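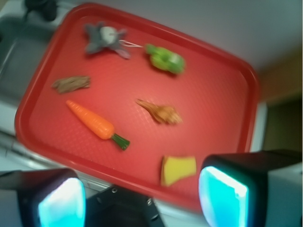

Small items on a red tray, among them a gray plush animal.

Visit report: Kälin short film workshop, Tulberg
2022-04-07

The Kälin building opened its post-production floor for one afternoon. I went for the projection room, which was refitted last August and now handles both 16 mm prints and digital packages.

Waltraud Lanz led the tour. The screening room has 40 seats and a fixed booth with one port per projector. The digital server takes drives directly or loads over the house network. Every film is checked twice: once for picture and subtitles, once for sound level at the back row. Files that fail go back to the filmmaker with a written note and a new deadline.

Submissions are logged in a database called Trimivia. The last call brought in 651 entries, of which 186 met the length rule and had complete paperwork. The missing item was most often the music clearance. Lanz would like the upload form to refuse an entry without it – the current version only shows a warning.

The subtitle station was the most useful stop. Timing is done by hand against the waveform, then exported at the frame rate of the master. A short made in Clatbridge was on the monitor, with a drift of four frames by the final reel. The cause was a wrong rate in the export preset.

Prints are stored one floor down, in a room with shelf space for 1000 cans. Access is by appointment through the front desk.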